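仿真厨房评测守则

仿真厨房评测守则,通称“弗利尔瑙守则”(Flirnau),是一份针对家用机械臂仿真评测的自愿性操作规范,由奥多拉(Odora)仿真平台的几家使用单位共同起草,主要执笔人为卡莫·塔纳沙恩(Kamol Tanasarn)。守则规定厨房类任务的场景布置、初始状态、回合计数和结果公布方式。它不是安全标准,也不具认证效力,尽管有些产品宣传把“符合守则”写得像一张合格证。

背景

守则出现之前,各家公布的成功率几乎无法相互比较。同样叫“烤面包机任务”,有的每回合重置全部物品,有的只重置目标物;有的把中途碰倒调味瓶算作失败,有的只看最后一帧。第一稿于二月在使用单位内部传阅,原有16条,定稿时合并了若干条款。合并后的文字更短,也更含糊,“合理摆放”一词至今没有定义。
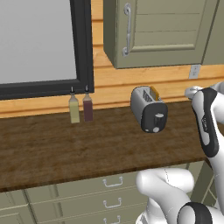 厨房台面场景:两只玻璃调味瓶与双槽烤面包机,右侧为机械臂。

主要内容

场景布置一章要求,目标物以外的台面物品须列入清单,并注明是否允许接触。调味瓶一类细高物品被归为“易倾物”,评测方应报告回合结束时它们的姿态。条文没有规定倾斜到什么程度算倾倒,各单位自行取值,这些取值又很少写进报告。

初始状态一章要求保存每回合的随机种子及物品位姿。机械臂的起始姿态可以固定,也可以随机,但同一份报告内不得混用。批评者认为,固定起始姿态会让策略记住一条轨迹,换一个角度便失效;起草方的答复是,混用之后数据更难解释。两种说法都有道理,守则选了对评测方省事的那一种。

计数一章规定每项任务不少于400回合,中断的回合计为失败,不得剔除。这是守则中少有的硬性数字,来历却没有说明。附录只称其“足以反映差异”,没有给出置信区间的算法。 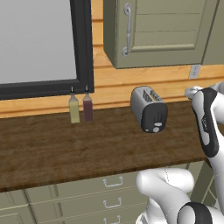
同类布置的另一视图,机械臂位于台面右端前方,调味瓶靠近后墙。

多视角记录

守则建议每回合至少保存2个视角,供复核人员判断接触与遮挡。理由很简单:在单一视角下,机械臂自身的连杆常会挡住物品,末端与台面的距离也难以估计。不过这一条用的是“建议”,提交材料时只给一个视角同样可以通过。里尔比(Rilby)测试组曾提议改为强制,并要求公布相机位姿,因存储成本方面的反对意见未获采纳。 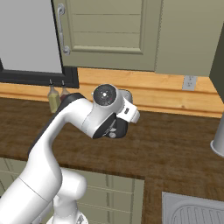
即使视角齐全,画面也只能作为辅助证据。守则要求以仿真器导出的接触记录为准,画面与记录不一致时须人工复核,并保留两者的原始文件。这一安排假定接触记录本身可靠,而碰撞体常用简化外形,与渲染出的外观未必吻合,瓶颈、拉手等细小部位尤其如此。守则对碰撞体精度只字未提。

采用与争议

普雷达(Preda)实验室曾按守则重做4项旧任务,所得成功率均低于原先公布的数值。该实验室把差距主要归于中断回合的处理方式,但没有公开逐回合记录,外界无法核对。支持者常引用这一结果说明守则有效,严格说来,它只能说明计数规则会影响分数。

更常见的质疑涉及仿真与实物的关系。守则正文从未声称仿真成绩可以预测实机表现,附录却收入了“部署参考等级”,按仿真成功率分档。塔纳沙恩后来表示,该等级仅供内部排期使用,不宜对外引用。现行文本仍保留这张表,也没有加注限制用途的说明。

参见:随机种子管理;碰撞体简化;回合重置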